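Caderno da bancada, sexta-feira, 16h40

Entrada comprida, que hoje fiquei sem reuniões e tenho a cabeça cheia. Quem só quiser a parte técnica salta para as notas do pequeno-almoço; o resto é sobre a copa da Narotley e sobre as pessoas de lá.
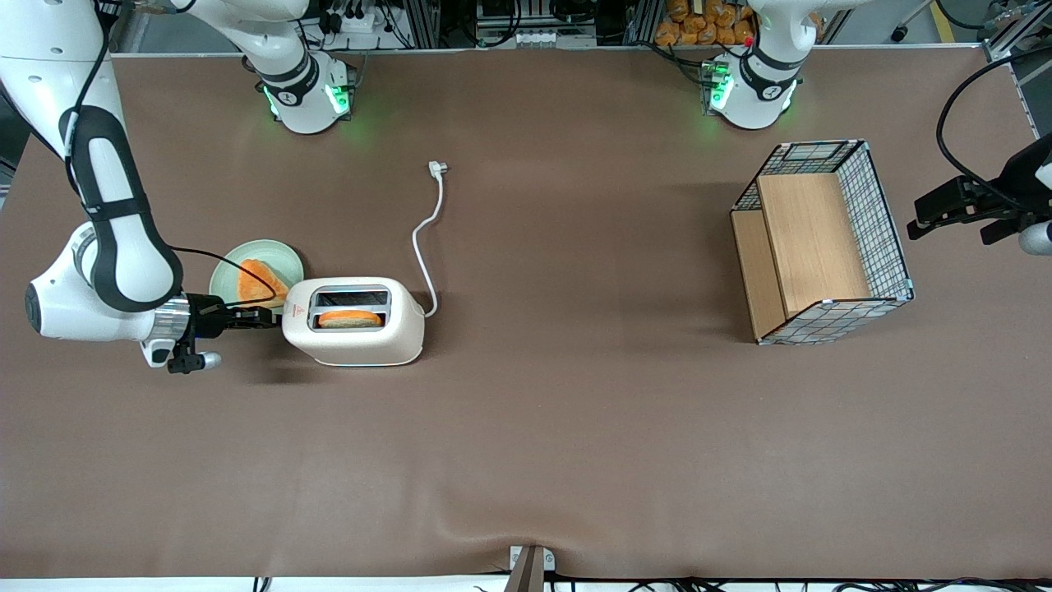 Bancada do pequeno-almoço: torradeira, prato verde-claro, cesto de grade. Braço direito encostado à torradeira.

Começo pela visita, senão esqueço-me. Fui na quarta à cantina da Narotley com a Branwen Craddock, que gere aquilo há anos e que nos pediu para ver o turno da manhã antes de continuarmos a falar de braços. Ainda bem que pediu! Eu tinha na cabeça uma cozinha com uma fila de tarefas separadas (pão, torrada, prato, tabuleiro) e aquilo é tudo ao mesmo tempo, com gente a passar por trás e alguém sempre a perguntar se ainda há pão sem sementes. Servem 600 pequenos-almoços entre a abertura e o fim da manhã. A torrada é a parte que toda a gente acha fácil e é onde se perde mais tempo, porque obriga uma pessoa a ficar parada ao pé das torradeiras enquanto o balcão enche.

São 12 pessoas no turno. Falei com quase todas, umas com mais vontade do que outras. Fui apontando num papel de embrulho, porque o caderno ficou no carro (clássico), e agora passo a limpo.

A primeira coisa que me disseram foi que não se importam nada de largar a torradeira. Ninguém gosta daquele posto. Queimam-se os dedos, fica-se com cheiro na farda até casa, e quem lá está não vê o balcão. Mas a seguir veio logo a pergunta: e quem está na torradeira vai para onde? Eu disse que essa conversa era com a Branwen, e a Branwen, que estava mesmo ao meu lado, disse que vai para o balcão quente, que anda sempre com falta de mãos. Pareceu-me sincera. Também me pareceu que duas das pessoas mais antigas ficaram à espera de ver isso escrito. Eu ficava.

A segunda coisa foi mais interessante para nós. O posto da torradeira é onde se põe quem chega de novo, e onde se põe quem está com as costas más ou precisa de uma manhã mais parada. Se o tiramos da escala, tiramos também esse lugar. Isto não aparece em nenhum mapa de tarefas que nos mandaram. A Branwen riu-se e disse que nunca o tinha escrito em lado nenhum porque toda a gente sabe. Pois, toda a gente menos nós. Ficou combinado que ela vai pensar num posto equivalente antes de haver qualquer data.

A terceira foi sobre o barulho e a posição. Querem saber de que lado é que o braço se mexe, e querem ver da porta se ele está ligado. Expliquei as luzes verdes nas bases e perguntaram logo que cor é quando está parado, e se se vê por trás. Boa pergunta, e vou ter de experimentar com alguém de pé no sítio onde eles passam com os carrinhos, em vez de responder de cabeça.

Notas do pequeno-almoço (bancada)

Montagem de dois braços brancos ao fundo da mesa, toalha castanha esticada por cima do tampo. Esticada é força de expressão, continua com rugas e aquela dobra que vai dar ao grampo do meio. Quero decidir na segunda semana de ensaios se mantemos a toalha ou se passamos a uma superfície lisa. A favor da toalha: a Narotley usa toalhas nas mesas de fora e a louça escorrega menos. Contra: qualquer prato empurrado leva o tecido atrás e depois ando eu a desconfiar da calibração durante meia hora.

A torradeira é a branca-creme pequena, de duas ranhuras. Fatia na ranhura mais próxima de nós. Estamos só a treinar manipulação a frio, com a ficha fora da tomada, pousada em cima da toalha atrás do aparelho, e assim fica até haver procedimento assinado. Quem vier cá depois de mim: não liguem a torradeira "só para ver". Já sei que apetece.

O contacto lateral é o tema da semana. Com a pinça direita encostada ao lado esquerdo do corpo da torradeira, a ideia é usar o braço como apoio para ela não fugir quando se mexe no pão. As pessoas fazem isto sem pensar, põem a mão de lado e seguram. Vi na Narotley toda a gente a fazê-lo, com um pano na mão. Para nós quer dizer força baixa e constante num corpo leve, e o valor que tínhamos era de outra tarefa completamente diferente. Baixei-o para 40% do anterior e vou subindo devagar a partir daí. Não tenho ainda conclusões, só a impressão de que prefiro pecar por pouco.

O que me anda a chatear é o cabo fino do punho direito. Faz um laço e vai assentar por cima do prato, mesmo ao pé da fatia. Numa bancada de ensaio passa, numa cozinha nunca na vida. A Branwen, se vê um cabo por cima de comida, manda-nos embora e tem toda a razão. Proposta: prender o fino ao grosso, que já desce ao longo do braço, e deixar folga só na articulação. Se alguém da oficina tiver daquelas abraçadeiras de velcro, deixe-mas na gaveta, por favor.

Cesto de grade preta: está vazio, do lado direito, longe da torradeira, com as duas placas de madeira clara lá dentro. O braço esquerdo fica com a pinça por cima da toalha, à direita dele. Ainda não sei se gosto desta distância. Na Narotley o pão está à mão de semear, literalmente, a pessoa nem roda os ombros. Nós pusemos muita toalha no meio para os braços não se incomodarem um ao outro, e isso é pensar nos braços e não no posto. Quero experimentar uma disposição copiada da cozinha deles, mesmo que nos dê mais dores de cabeça no planeamento.

Do pão: temos os pacotes cor de laranja na prateleira ao fundo, junto da base do braço esquerdo. São pãezinhos, e eles servem sobretudo pão de forma e um pão local mais alto que às vezes nem entra na ranhura. A Branwen diz que o pessoal o achata com a palma da mão antes de o pôr. Achatar! Passei a viagem de volta a pensar nisso. Um gesto de meio segundo, feito sem olhar, e para nós é praticamente outro projecto. Sugeri que o pão alto fique com as pessoas e que os braços só tratem do de forma. Ela gostou, e acho que o turno também vai gostar, porque é esse pão que os clientes habituais pedem pelo nome e com conversa à mistura.

Sobre a conversa com a Watkins

Telefonema curto, à hora de almoço. Estão a montar coisa parecida na unidade de Koscombe, mas com um braço só e sem ninguém na mesma bancada. Perguntei como tinham preparado a equipa e a resposta foi que fizeram uma sessão de apresentação no dia da instalação. No próprio dia! Não quero dizer mal de colegas num caderno que eles ainda podem vir a ler, mas a nós não nos acontece. Já marquei com a Branwen que duas pessoas do turno vêm cá antes de qualquer coisa sair desta sala, e que vêm em horário de trabalho, pagas, e não na folga. Ela fez questão e eu também.

O que quero que essas 2 façam cá: mexer no botão de paragem até se fartarem, dizer-nos onde é que punham as mãos, e estragar-nos a bancada à vontade. Deixar o prato no sítio errado, pôr a torradeira torta, entalar uma fatia. Eu sei dispor uma mesa bonita para o robô, é precisamente esse o meu problema.

Da Flungate continua a faltar resposta sobre as pontas dos dedos para contacto com alimentos. Escrevi outra vez hoje de manhã. Enquanto não vier a declaração por escrito, o que pegarmos aqui não se come, nem por brincadeira. (Sim, isto é para quem me perguntou ontem se as torradas sobravam.)

Coisas soltas que não couberam em lado nenhum:

A escala deles muda em Maio, com o horário de verão do refeitório. Se queremos um ensaio lá dentro convém que seja antes, ou então bem depois. A pior altura é a semana da mudança.

Uma das senhoras do balcão perguntou-me quem limpa o braço. Não tive resposta. Se forem eles, são mais minutos no fim de um turno que já acaba em cima da hora, e isso tem de entrar nas contas como trabalho. Passei o dia a dizer "poupa tempo" e nunca tinha descontado a limpeza. Vou refazer a folha com essa linha.

Outra pessoa quis saber se o braço conta torradas e se alguém vai ver a contagem. Percebi perfeitamente onde queria chegar. Disse que os registos que guardamos são de movimentos e de falhas, e ela respondeu que também lhe tinham dito isso do relógio de ponto novo. Preciso de uma folha simples, em português de gente, a dizer o que fica gravado, quem vê e durante quanto tempo. Escrevo eu a primeira versão, e a Branwen lê antes de mais alguém cá dentro.

O autocolante vermelho de aviso na torradeira fica onde está, no canto da frente. Alguém tinha sugerido tirá-lo para limpar a aparência do objecto nas gravações. Os aparelhos da cozinha também têm autocolantes, e bem mais gordura.

Para segunda, por esta ordem: prender o cabo fino, aproximar o cesto, repetir o apoio lateral com a força baixa e com a torradeira ligeiramente rodada. À tarde, folha dos registos. Se a Flungate responder entretanto, reencaminhem-me, que eu no fim-de-semana não abro o correio.

Desligo os braços às 17h e deixo a mesa como está. Não arrumem o prato, por favor, quero retomar com a mesma disposição.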